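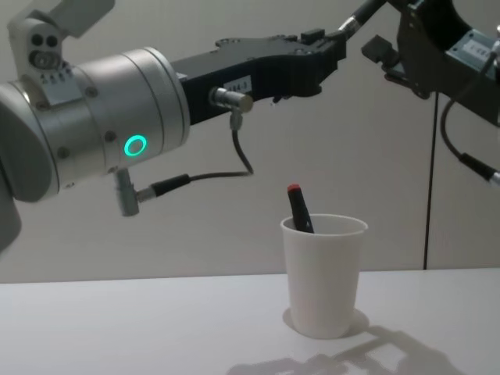
Start with the pens. Ask for a show of hands: who has lost a marker at work this month? Wait for the laugh, then ask who has found someone else's in a coat pocket. I love this bit because every hand goes up the second time. Then move straight to the talk's one big subject, which is where small things live when several people share a table. Point at the little white label with 884-3 on it in dark characters. Short, high contrast, nothing fancy in the lettering. Keep a label like that in mind for the shelf section, we come back to it. Title for the programme is "A Cup, a Pen and a Shared Table", 50 minutes with questions, first given 2/25/26 at Mateos.

Slow down here. Last time I rushed the opening and had to go back over it.

Why a cup

Say that I have tried the lot. Drawer trays, magnetic strips, a zip pouch on a string, a very handsome divided caddy that cost far too much and filled up with paper clips inside a fortnight. The plain cup keeps winning, and I still get excited about it! It takes up hardly any room, anyone can pick it up with one hand, and a first-time visitor knows what it's for without reading a sign.

Hold up the cup from the bag. (Bring the spare. The good one went missing at Dranik.)

Talk about the rim. A cup that is wider at the top than at the bottom is easy to drop a pen into from any side, even while you're looking at a screen or talking to someone. The trade-off is the narrow base. A tapered cup with one thick marker leaning on the rim is fine until somebody adds a steel ruler, and then it goes over. Do the ruler demonstration now. If it doesn't tip the first time, use the longer ruler.

Ask the room what they keep in theirs. Allow a couple of minutes. Usual answers: scissors, a stylus, one chewed pencil, allen keys. Somebody always says a spoon.

Colour on the end

This is my favourite part so don't skimp on it. When a marker is standing in a cup you mostly see the top half of it, so whatever tells you what kind it is needs to be up there. A bright end does the job from across a room. Dark barrel, bright top, done. If all of yours are black from end to end, wind a bit of coloured tape around the top and leave the rest alone. 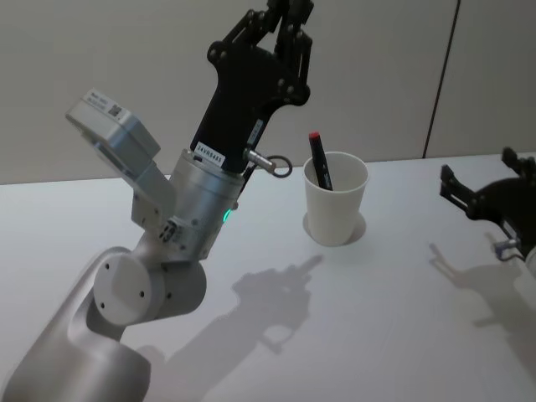
Iason Panagiotou disagrees with me about how many markers belong in a cup, and he's asked me to put his side fairly. He says one is too few for any table with more than two people at it, that people will wander off to find a second one and come back with a box, and that three is the number to start with. He also says to buy them all in the same ink.

Give him his due. At Urero we ran it his way for a month and the complaints dropped right off. My own preference is still one per cup, with the spares in a closed box on the shelf, and I'll tell you why: when a single marker is gone you notice straight away. When there are three and one walks, you find out on the day the other two dry up. Let people argue about this, it's a good argument.

Position matters too. Look at where the cup is standing – close to the wall, and the wall is doing half the work. Things at the back of a table get knocked by fewer elbows. The downside is reach, so if your table is deep, try the cup where it is for a week before you commit. Ask the shortest person on the team and the tallest.

On white tabletops

Keep this short, I can go on. A pale smooth top shows up every dark thing left on it. A black pen lying loose at the end of the day practically shouts. On the old brown benches at Mateos we'd find them by rolling over them with a forearm. The catch is that it shows marker ink just as well, so caps on, always, and a cloth within reach.

The five-minute reset

Read this out slowly, people write it down.

Clear everything that arrived today.
Wipe from the back edge to the front.
Cup back to its spot.
Pen in the cup, cap checked.
Anything without a home goes in the shelf box, with a label on the box saying so.

We do it at the end of each session. Some teams prefer the start, and that works too provided it's the same people both times. Don't get drawn into designing a roster from the stage. There's a handout.

Now the shelf, and the label from the opening. A short code beats a long name if there is a list pinned nearby that says what the codes mean. If there's no list, write the word. "Pens" is a perfectly good label. At Dranik they'd numbered every box beautifully and the sheet had gone to another building, so for most of April they opened lids until they hit the right one. Tell that story kindly, they've been generous about letting me use it.

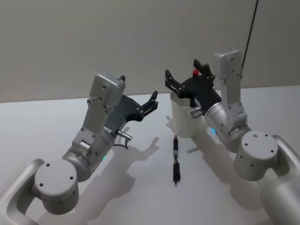
Stutis Shared Workrooms Team – talks and handouts

The closing exercise uses exactly two things, a white cup and a slender black pen, one set per table. Hand them out before you explain, it gets everyone chatting. Each table has to agree on a spot for the cup and be able to say who it suits and who it annoys. Then everybody swaps tables and tries to use the new spot for writing a short note. It gets loud. Let it.

Things to draw out when they report back:

Left-handers. Nearly every table puts the cup on the right.

Cables. If there's one hanging or looping near where a hand reaches for the pen, the cup is going to be dragged sooner or later. Move whichever is easier to move.

Slim pens and wide cups. A thin pen in a wide cup slides around and ends up at a low angle. A narrower cup is nicer, or a twist of card inside.

The middle of the table. Tables that choose the centre usually say it's the fair option, and I agree with them for a round table. On a rectangular one against a wall I'd push back a bit.

If the money question comes up: we looked at a fitted organizer system for all the workrooms and the quote was $3,000. The cups came out of petty cash. I wouldn't labour the comparison, some of the people in the room may have bought the fitted system and like it.

If there's time, take a question on dried-out markers. Store them flat in the box, and cap down if they must stand. Ignacio Requena has the handouts and the spare rulers, and he'd like the rulers back.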